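Home Accounts Transfers Notices Help

Zitelska Savings Cooperative
Member notice on changes to international transfers, in several posts. Please read to the end before contacting a branch. 1/

Beginning in October, the fee for sending money abroad from a Zitelska account will be charged separately from the amount sent. At present the fee is taken out of the transfer itself, and the person receiving it gets less than the sender entered. 2/

Under the new arrangement, a member who enters 3,000 dollars will have 3,000 dollars converted and delivered. The fee will appear on its own line in the account statement, with the same date as the transfer. 3/

The fee for a standard transfer is 9 dollars. It does not change with the size of the transfer or the country it is sent to. Members who hold a Jillel account pay no fee on the first 2 transfers of each calendar month. 4/

Unused free transfers do not carry over to the following month. A transfer that is canceled before it is processed does not count toward the limit. 5/

Members should make sure that the balance covers both the transfer and the fee. If it does not, the transfer will be held until the end of the business day and then returned. No charge is made for a returned transfer. 6/

Standing orders need particular attention. An order set up under the old terms will continue to run for the same amount, and the fee will be added on top. Members who wish to keep the total cost unchanged must lower the amount of the order themselves. We will not adjust standing orders on a member's behalf. 7/

The exchange rate is a separate matter. The rate applied is the one shown on the confirmation screen at the time the member approves the transfer. It stays fixed for that transfer, even if the market moves before the money arrives. 8/

Standing orders have no confirmation screen. They use the rate posted at 9 a.m. on the day they run. The posted rate is available under Transfers and at the counter in every branch. 9/

Several members have asked whether it is better to send money when the dollar is strong. We are not able to advise on this. A stronger dollar buys more of the foreign currency, but prices in the receiving country may have risen as well, and the family may find that the money covers the same groceries as before. 10/

Cash pickup remains available through Haddad and Hedura counters in 184 towns. The person collecting the money must bring a government identity document and the pickup code. The name on the document must match the name on the transfer, including any middle name. 11/

Pickup codes should never be shared with anyone other than the person collecting the money. Zitelska staff will not ask for a code by telephone, text message or e-mail. 12/ 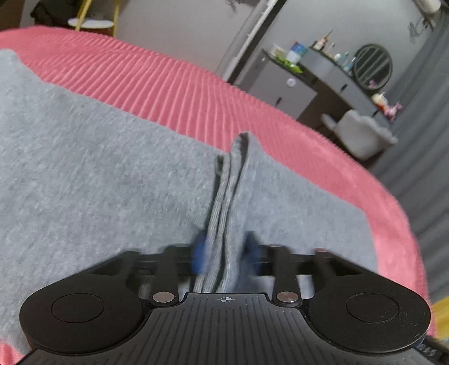
Sevim Akbulut: My mother collects at a Hedura counter and has always paid a small handling charge there. Will she still have to pay it, or is that now included in the 9 dollars? 13/

The handling charge at Hedura counters is set by the counter operator and is not part of our fee. It remains payable by the person collecting. Haddad counters make no handling charge on transfers sent from Zitelska. 14/

A sender may switch the pickup location from Hedura to Haddad at no cost, provided the money has not yet been collected. The option is found under Transfers, then Pending, then Change pickup. A new code will be issued and the earlier code will stop working. 15/

Members without online access may make the same change at a branch or by telephone. Please have the account number and the transfer reference ready. The telephone line is open until 6 p.m. 16/

The full schedule of fees is posted under Notices. Printed copies may be requested at any branch. Questions left in reply to these posts will be answered during business hours, and members are asked not to include account details in them. 17/17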